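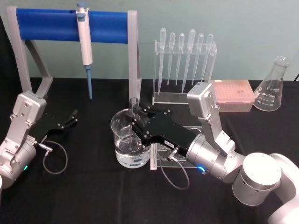 Istcombe Bench Robotics Course

Category: Student robotics | Laboratory automation | Project courses

The Istcombe Bench Robotics Course is a student project course in which teams teach a pair of robot arms to do simple chores at a chemistry bench. It is run by the engineering department at Istcombe and takes up most of the spring term. The course is best known for its final challenge, called the Major, and for a long argument over whether the Major measures much of anything.

Background

The course grew out of a robotics club that met in the same building. The club used the arms to stack blocks and sort bottle caps. When it became a graded course, the blocks were dropped in favor of glassware and pipettes, a change the course handbook describes as a move toward "real laboratory work." That phrase has drawn criticism. The only liquid used is water, nothing is weighed, and no result is ever checked against a chemical standard.

Enrollment is capped at 35. Teams share one station and book it in blocks of three hours, with the last block ending at 11 p.m.

Equipment

The bench is covered in black and has a fixed stock of items: a stand with a blue bar that holds a micropipette, a clear rack of transfer pipettes, a pink tip box, a beaker and an Erlenmeyer flask. Teams may move items within their own half of the bench but may not bring in glassware of their own. Both arms carry two-finger grippers.

Control software is a package named Cakix, written by former students and kept up unevenly since. It records a person guiding the arms through a task and later tries to repeat the motion from camera views. The handbook says that Cakix "learns" the task. How far it does so is disputed, as a team that records many runs with the beaker in one spot can score well without the software having to find the beaker at all. 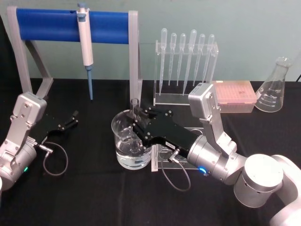
One former student, writing on the course message board, argued that this complaint is out of date, as the beaker has been moved between runs for the past two terms and scores dropped only a little. The post did not say how far the beaker was moved, and the handbook gives no figure either.

The Major

Each team gets 20 attempts at a sequence drawn from a published list. Typical entries are placing a small item in a beaker, taking a pipette from its stand, and returning it. A run counts if the sequence is finished without a person touching the bench. Spills cost points. Slow runs do not, and some passing runs have been very slow.

The course page claims 1085 successful runs since the Major began. No log has been published to support the total, and it appears to include practice runs. Failed runs are not listed, so no success rate can be worked out.

Funness score

Part of the grade comes from Funness, a rating that teams give one another for how enjoyable a demonstration was to watch. It was meant to reward clear presentation. Critics point out that it tends to favor showy motions over careful ones, and that friends rate friends highly. It has been kept through two reviews of the course.

Hanging the pipette back on the bar is widely thought to be the hardest item on the list, and few teams choose it when given the choice.
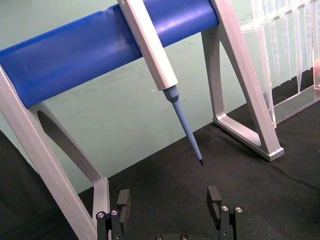

A reader's note attached to the course page takes the opposite view of the grading, holding that the pipette task should be required of every team and that Funness should be dropped to make room for it. The department has not responded in public. The current handbook still lists the task as optional.

See also: Cakix; Student robotics competitions; Laboratory automation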